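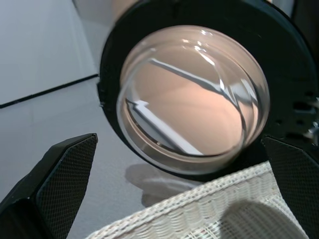 Clear dome in its black housing.

Home | Notebook | Dye Log | Contact

2019-08-28

Walnut hull bath, batch 4. Soaked the Foddale wool overnight in the enamel pot, then simmered it for 3 hours. Color is darker than the June batch — closer to coffee.

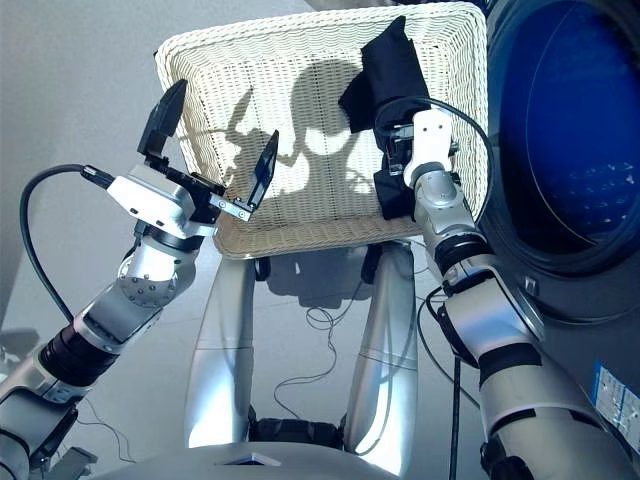 Rinse water ran brown up to 16 minutes. Broltamdale tap water may be the cause; try rainwater next. Alum is low, reorder from Siqueira. 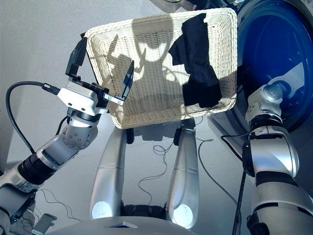 Black cloth in the white wicker basket.

Comments

Did you strain the hulls first?

Yes — twice, through muslin.

Rainwater helped ours a lot.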